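4.2 Visa rules as a proxy for openness

Much of the literature treats the number of visa exemption agreements a state has signed as a measure of how open it is to visitors. We doubt that the measure carries this weight. An agreement covering only diplomatic passports is often entered in the same column as one covering every traveller, and Phromma's coding of the Brilbridge list makes no allowance for length of stay. When we recoded the list by passport type, 11 of the agreements that she counts as full exemptions applied to official travel alone.

Ezzat has replied that such errors cancel out over a long enough period. He offers no test of this, and the Baird index, on which his reply depends, was built from the same list. Agreement between the two sources is therefore weak evidence — one has largely been copied from the other. We also found two entries for treaties that had been signed but were not yet in force when the index was compiled in February.
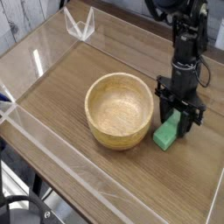

Figure 5. Round wooden bowl and a light green block held in a black gripper, on a wood-grain tabletop.

4.3 Waiting times at the border

Surveys of arriving passengers fare little better. The Wevness survey asked people to recall how long they had queued, in some cases weeks after the journey, and then reported the answers to the minute. It is hard to see what such precision means. Travellers who were refused entry were not asked at all, so the claim that exemption "makes arrival easier for everyone" rests on those for whom it was already easy enough.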